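Teleop demos vs moving the arm by hand - which do you use?

wakoman53
Joined: April
Posts: 2

I've been trying to teach my arm to work around a gray plastic plate with two screws in the top corners and a thin blue wire running over it. I started out just grabbing the arm and pushing it through the motion. Got 53 demos that way and the policy is a mess. It gets over the plate fine and then sort of dithers.
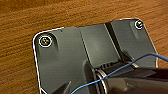
I'm wondering if my own hands are the problem, because they were in the overhead camera the whole time. A friend at Evport swears by a leader arm and says 100 good ones would beat what I have. I don't own a leader arm though, and the Jivetti one is 650 bucks, so talk me into it or out of it!

jivetti_fan
Get the leader arm. Your hands won't be there when the policy runs, so the overhead view never matches. I threw out all my hand-guided stuff and never missed it.

Milagros Riquelme
I don't agree with that. For anything with contact I still push the arm by hand - you feel the part seat, and with a cheap leader you feel nothing at all. Record the joint path by hand, then replay it with your hands out of view and save the video from the replay. Costs you zero dollars.

jivetti_fan
Replay only works if the wire goes back to the same spot every time, and wires don't do that.

Milagros Riquelme
Tape it down near the edge of the plate. Mine is close enough most of the time (not always, fine).

wakoman53
Ooh, hadn't thought of replay. My wire flops all over so I may end up buying the leader anyway, but I'll try tape tonight. Does Zutus log the gripper opening on replay or do I have to save that separately?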